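Reinholz Hand Lens and Light Kit: a review for people who read old court papers

Last updated: April 17, 2022

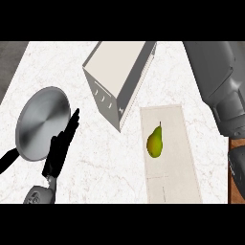

Frying pan on a marble countertop.

I've spent most of the winter on the Stulville tribunal files (1919, military courts, terrible handwriting) and my eyes had pretty well packed it in. So I bought the Reinholz kit, which is a 7x lens, a clip-on lamp and a little grey stand that folds flat enough for a coat pocket.

The lens is lovely! Clear right out to the rim, and I finally made out the name of a witness I'd been calling "Mr. Blot" for 60 pages. The lamp has two settings, and on the low one you don't get that awful glare off photostats. Battery did 40 hours before I had to charge it, though I did forget to turn it off over lunch more than once.

Now the grumbles. The stand wobbles on anything thicker than a single sheet, so for bound volumes I hold the lens in my hand and prop the stand under my pencil case. And the case! Grey felt, picks up every bit of red rot from old leather bindings, and it won't brush out.

Anas Fawzy at the Rilton archive favours the Skomard, and he let me try his for an afternoon. Brighter lamp, better stand, smaller field of view, and it costs 100 dollars more. For long depositions I'd still take the Reinholz, but if you mostly check seals and signatures, go for the other one.

Check your reading room's rules on lamps before you order. Mine wanted to see it first.

Print | E-mail this page
Shares: 7 | Comments: 0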